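Trnka Center Opens Household Linen Course for Winter Session

The Trnka Center for Home Studies has opened registration for its winter course in the care and folding of household linen. Sessions begin in December and are held on Monday evenings in the Jenine Building. The fee is $200, payable in two parts, and covers all materials.

The course was developed by Tatiana Vaněk and addresses the sorting, washing, folding and storage of towels, napkins and bedding. Participants begin with small cloths before moving on to thicker towels, which are harder to fold evenly. Particular attention is given to the handling of corners and hems.

Green and pale lavender towels, folding unit

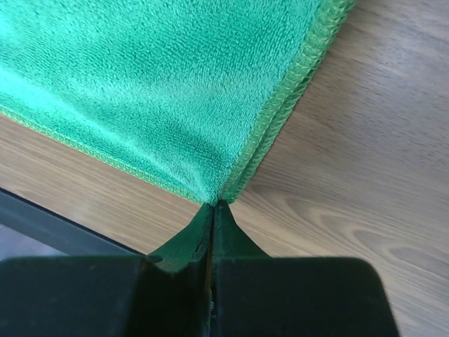
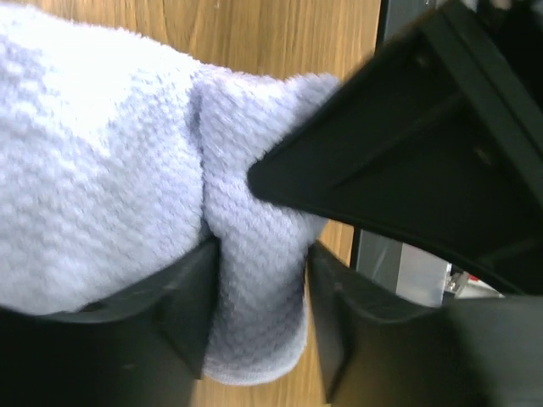
Oldřich Vondráček welcomed the course but asked that more time be given to storage, noting that a well-folded towel is of little use in a cupboard too shallow to hold it. He also suggested that the session on bedding be moved to an earlier week, as fitted sheets tend to require the most practice.

The Center has stated that both suggestions will be reviewed before the schedule is issued. Registration forms are available at the front desk and should be returned to Room 786.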